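January, bench notes, coating adhesion

Carried on with the white tabletop stock from Torance. The question is still whether the Plastent primer holds on the melamine face without sanding, or whether we have to go back to a scuff pass on every panel. Tichý wants an answer before they commit to the larger order.

Cut 8 coupons from the same sheet. Four wiped with isopropyl only, four wiped and scuffed with a gray pad. All primed in one session, same can, same brush. Left flat on the rack overnight with the door shut. Room stayed at 19 °C according to the wall gauge, which reads a degree low.

Cross-hatch test in the morning. Scuffed coupons: clean edges on the cuts, no lift with tape on any of them. Wiped-only coupons: two clean, one with small flakes at the intersections, one that let go along a full cut line. The bad one came from the corner of the sheet where the protective film had been peeled back before delivery. Could be contamination, could be the primer. Not enough coupons to say.
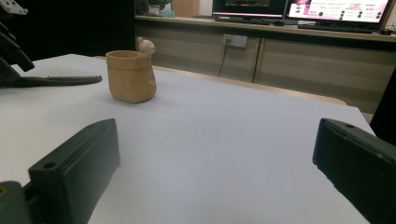
White top, with the light-wood strip along the far edge.

The edge strip is a separate problem. Primer wicks into the wood along the joint and leaves a gray line that shows through the first topcoat. Tried masking with the blue tape and got bleed under it. Tried the thin green tape from Platov, burnished down with a plastic spreader, and got a clean line on 4 runs out of 4. The green tape has to come off while the coat is still soft — after 41 minutes it tore and took a sliver of primer with it. At 10 minutes it lifted with no trouble. Write this on the job card.

Also noted: the old can of primer had skinned over. Strained it through a paint filter and used it on scrap only. It went on lumpy and dried with a rough surface. Threw the rest out. New cans get the opening date on the lid from now on.

To do:

- Repeat wiped-only on coupons from the middle of the sheet, film left on until the last moment
- Same again with a second isopropyl wipe and a fresh cloth
- Ask Torance whether the film adhesive has changed
- Order more green tape, narrow width
- Check the cutter blade, burr on the last two coupons

Until the repeat is done, scuff everything. It adds time per panel, but no scuffed coupon has failed so far.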